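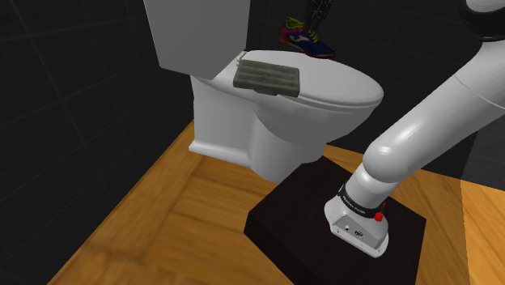
My singing teacher retired in June 2026, after which I had no excuse for the state of my top G and nobody to blame it on but myself.

I say teacher. Cadi Parry took me on when I was 34 and had last sung in front of other people at a primary school harvest festival, where I was a marrow. She had a front room in Undelach with an upright piano, a gas fire and a settee for whoever was next, so you always did your worst work in front of a stranger holding a folder. I went every week in term time and once a fortnight otherwise. She charged too little and was rude about my vowels.

The rudeness was specific, I'll give her that. She never told me I was flat. She'd play the note again, a bit louder, and look out of the window until I'd found it. When I sang "day" like someone from my street she would write the word on the back of an envelope and pass it to me as if I might not have come across it before. I have a drawer of those envelopes. "Night" is in there four times.

What she wanted, and mostly didn't get, was for me to learn the words first. Speak it through, walk about with it, translate it if it's German and find out who's talking and what they're cross about. I wanted to learn the tune in the car. We had this argument over every Schubert song I ever brought her and she won it each time by making me recite the second verse, which I could never do without humming.

The farewell was a pupils' concert at the chapel in Zekham. It holds 190 if the gallery's open. The gallery was open. There were 20 of us on the programme, youngest first, so I spent most of the evening on a side pew between a tenor called Lewis and a very calm eleven-year-old who had already done hers and was eating crisps. Lewis had a cold. He told me about it in some detail, then got up and sang Handel as though he'd swallowed a trumpet, and sat down again and asked whether I had a tissue.

I did "An die Musik". It's two verses, it's what everybody does, and I'd chosen it because I thought it would be over quickly. It's not over quickly. There's a long line in the middle of each verse where you find out exactly how much breath you took, and I'd taken enough for a short phone call. I got through the first one on nerves. In the second I breathed in the middle of a word, a thing I have been told not to do since my very first lesson, and from the third row I heard a small sigh that I'd know anywhere.

She came and found me afterwards by the tea urn. She said the German was clear. Then she said, "You breathed in 'Himmel'," and took a custard cream. I'm told that others got hugs.

There was a collection, of course. It came to 300 pounds and went on a very good armchair, which she has been seen to sit in, and a framed copy of the programme with one name spelt wrong (mine).

So now I'm between teachers. A man in Pranel has been recommended, a baritone, works out of a room above the bank and records the lessons so you can listen back at home. I can't think of anything I'd like less. I've got his number on the fridge and I'm going to ring him in September when the choir starts up again and I've run out of summer to hide behind.

In the meantime I've been doing the exercises on my own, the sirens and the lip trills and the one that sounds like a moped going up a hill. The dog leaves the room for that one — he stays for the Handel. I've also started learning the words first. I did the whole of "Der Lindenbaum" walking along the canal last weekend, out loud, and a woman with a pushchair crossed over the bridge to the other side.

I can do the second verse now. The third's still mostly humming.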